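Chapter 11
Dimensional Stability of Knitted Fabrics

11.1 Introduction

A knitted fabric is a network of interlocked loops held in position by friction between yarns. Its dimensions are therefore a function of loop shape, and loop shape is altered by finishing tension, moisture and agitation. Woven fabrics of comparable fibre content generally change less, as their yarns follow a straighter path and have less freedom to rearrange.

This chapter treats three components of dimensional change: relaxation shrinkage, consolidation shrinkage and spirality. Felting, which is confined to wool and other animal fibres, is deferred to Chapter 13. Readers should be familiar with the loop geometry and tightness factor introduced in Chapter 4.
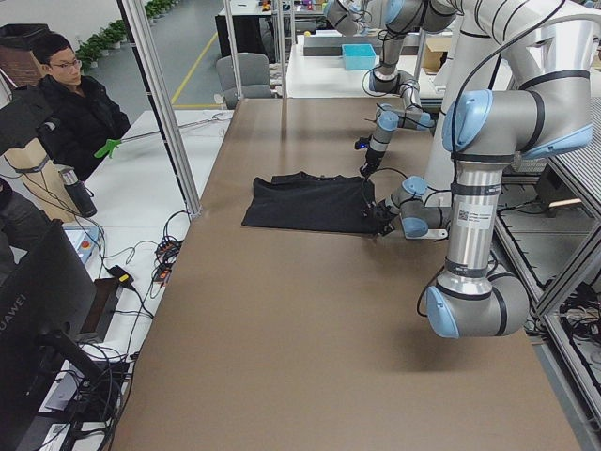 Relaxation shrinkage is the recovery of strain imposed during knitting, dyeing and drying. In single jersey it is usually greater in the length direction, as fabric is drawn lengthwise through most finishing ranges. Consolidation shrinkage follows when repeated wetting and tumbling allow the loops to approach a state of minimum energy. The two overlap in practice, and a single laundering cycle cannot separate them.

11.2 Conditioning and Marking

Specimens are conditioned flat and without tension before the first measurement. Benchmarks are placed parallel to the wales and courses, well clear of seams and hems. In the Itthorpe trials, discussed in Section 11.5, Sakai (2000) measured 113 cotton jersey garments and attributed much of the scatter between operators to handling before marking.

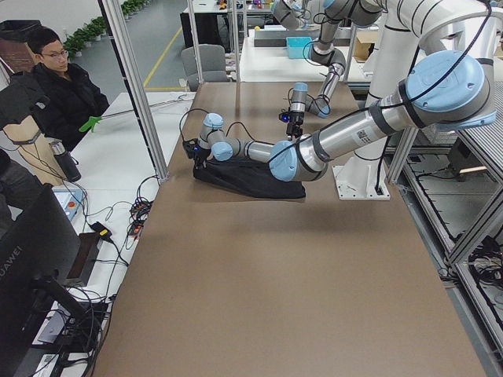 Residual distortion is the main source of error at this stage. A specimen smoothed by hand may be stretched along the courses by an amount comparable to the shrinkage being measured. The risk is greatest where cloth has been left bunched. A black cloth lying crumpled on a tabletop, as in the illustration, is unsuitable for measurement in that condition; it must be opened out, lifted to release surface friction and laid down again without drawing on the edges. Dark colours also call for a light marking thread, preferably one whose own shrinkage is known.

Dimensional change is expressed as a percentage of the original benchmark distance, with a negative sign denoting shrinkage. Length and width are reported separately. An average of the two has no physical meaning and should not be quoted.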